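# Hand-held parallel gripper: build and bench tips
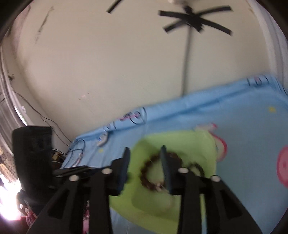 Notes from the second Lornthorpe build, for anyone putting one together at home or at the shared workshop. Plate files are in the Azimi folder. Greer MacLeish cut the first set and her tolerances still apply.

## Plates

- Deburr every slot before assembly, inside corners included. A needle file does the job; abrasive paper rounds the edge and lets the slider rock.
- Dry-fit both sides without washers first. If one jaw drags, swap the plates left to right before filing anything.
- Mark the inner face of each plate with paint pen. They look symmetrical and they aren't.
- Matte black is worth the extra coat. Gloss throws highlights into the lens and the tip tracking suffers.

## Bolts and pivots

Nip the pivots up until the finger just stops falling under its own weight, then back off a sixth of a turn. Use nylon-insert nuts. Thread locker works too, but it wicks into the bushing if you're generous with it.

Fit the caps last. White caps show up well against black plate, so a missing one gets noticed before the bolt head starts catching on things.

## Fingertips

Narrow tips suit jewellery, cord and other small soft items. They are poor on anything heavier than a mug.

1. Close the jaws on a strip of printer paper and pull. It should hold evenly across the full contact face.
2. If it pivots, shim the lower screw.
3. Repeat after 265 cycles, when the pads have bedded in.

Ashley Heywood glues her pads with contact adhesive. I use double-sided tape – it fails sooner, but replacement takes two minutes and leaves no residue to scrape.

## Practice surface

A shallow plastic tray with a raised rim is the cheapest fixture you will buy. The rim stops beads rolling off, and a strong flat colour separates cleanly from dark objects. Put fabric underneath so the tray doesn't skate when a tip presses on it.

Beaded bracelets make good test pieces. Grip across the strand, never along it, and lift slowly. A fast lift smears the footage and the frames are no use for labelling. Thin cord is harder. Approach with the tips nearly closed, as a wide opening pushes the loop away.

## Cables and storage

Run the lead down the forearm side with 7 cm of slack at the grip. Less than that and it tugs at full opening.

Store with the jaws slightly open. The Ullovora springs take a set if left compressed – I lost a pair over June that way. The Plirberg ones seem to cope, at 2 mm more travel.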